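Sulastri Sutanto
March

A thread about baskets, because I've fallen down a hole and I'm taking you all with me 🧺

1/ I went to the Stillach market for eggs and came home with a dark woven basket. No regrets! It's a big rectangular thing with a braided rim and it's so good I've been carrying it from room to room like a new puppy.

2/ First job with any secondhand basket is a proper look before you put a single thing in it. White table, good light, basket empty.
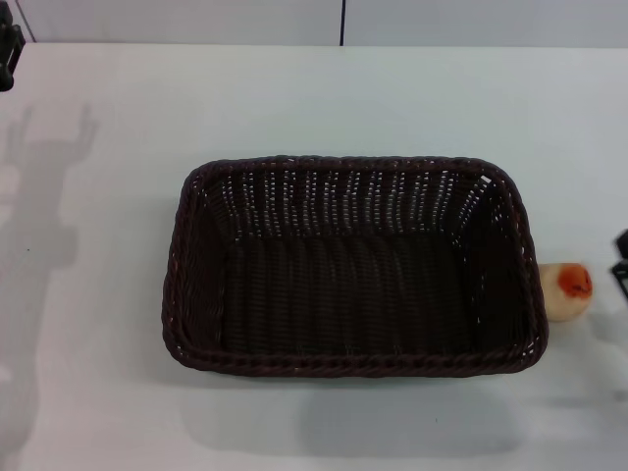
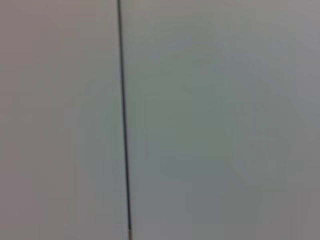
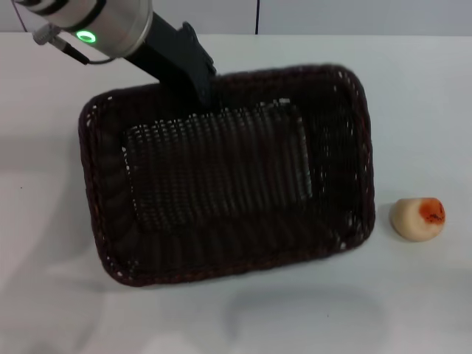

Before anything goes in. The basket is in the first and third.

3/ Can we talk about the rim in the first one? Thick twisted strands the whole way round, and little reddish-brown glints where the light catches the edge. From across the room I'd have told you it was plain black. I love a colour that makes you come closer.

4/ And the back wall! All those tiny dashes of white coming through the weave. There's a bigger gap up near the top right corner, just under the rim, and I've decided I'm leaving it alone. I poked around it with a finger and the strands either side feel solid.

5/ For anyone who wants to check their own: run your hand along the inside of the rim, slowly, both directions. Snaggy bits will find you. Then press on the floor of the basket from the inside with a flat palm. A bit of creak is fine. If it sags, keep it for light stuff like tea towels.

6/ Dusting - dry paintbrush, the cheap kind from the hardware store, worked along the strands and then across. Tip it upside down over the sink and give it a good whack. You will be amazed (and a bit grossed out) at what lives in a weave.

7/ My neighbour Bayu Halim swears by a barely damp cloth afterwards and then a whole afternoon of airing. I did mine by the back door with the fly screen shut so the cat couldn't claim it. She has claimed it in spirit.

8/ Now the fun part - what goes in it?? Current front-runner is fruit for the kitchen bench. Long side facing the stools, peaches at one end, lemons at the other. I'd line it with a folded cotton napkin because juice and dark wicker are not friends.

9/ Second choice is bread. Third is all the mail I'm ignoring. My sister voted for yarn and I can't pretend I'm not tempted, I have 11 balls of the grey Lengyel wool sitting in a shopping bag like criminals.

10/ Size tip: take a tape measure to the market. I've bought gorgeous baskets that missed my shelf by a centimetre and I've had to rehome every one of them. This one fits the bench with room for the kettle and I did a small dance.

11/ Okay, fruit wins for this week. If you've got a favourite basket, please show me, I want to see all the rims. Bonus points for odd shapes and anything your nan used!

Recent threads
Six jars I keep rewashing
Stindangate flea market, what I carried home
Re-oiling the chopping board
The linen cupboard, part two
Mernow tea tins and what fits in them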